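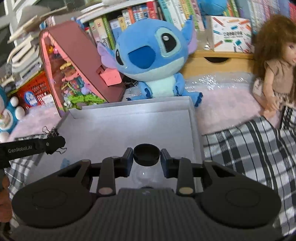 Capucine Tanguy wrote in to ask whether a box lid on the bed counts as storage, or whether she has just moved the mess into a tray.

It's mess in a tray until you decide what lives there. A shallow cardboard lid is fine for sorting. As a permanent home I have my doubts, and the questions below are mostly me working through them.

Do I need to buy a proper organizer?

Probably not. I tried three: the Hevby drawer set, the Mamik stacking trays and a Skindden caddy with a handle. The Hevby dividers slid every time the drawer shut. The Mamik trays stack nicely until you want something from the bottom one. The Skindden I still use, for pens. A white box lid with low sides did the sorting job as well as any of them and cost nothing.

Why low sides? Won't things fall out?

Some will. But with a deep box you drop things in and forget them for a year. In a shallow one you can see the lot, including what you were hoping to ignore.

Are clear containers really better?

For small stuff, yes, grudgingly. A little clear pot with a black top shows you what's in it without being opened, or that there's nothing in it, and then it can go. Clear containers don't make anything tidier, though. I have seen a shelf of 127 matching jars that was still a shelf of junk.

What do I do with binder clips?

Clip them to the edge of something. Loose in a tray, the wire handles catch on everything else.

Can I sort on the bed?

You can. The sales pitch is that you'll have to finish before you sleep. In my house the tray goes on the floor at 11 p.m. and stays there until Saturday. A table is better if you have one with any space on it.

Where do plush toys go?

Not in the tray. A big Stitch takes up more room than everything else put together, so give him the back of the bed and work in front of him. I don't believe in toy hammocks. The Urio one came down twice.

How long should one tray take?

Set a timer for 5 minutes and see. If half of it is still there, you are probably reading old receipts.

I read that you should get down to 442 belongings. Is that true?

I've also read 797. Neither article said whether a pair of socks is one or two. Ignore both.

What about marks on the tray floor?

Wipe gently with a barely damp cloth. Cardboard goes soft if you scrub it, and after that you need another lid.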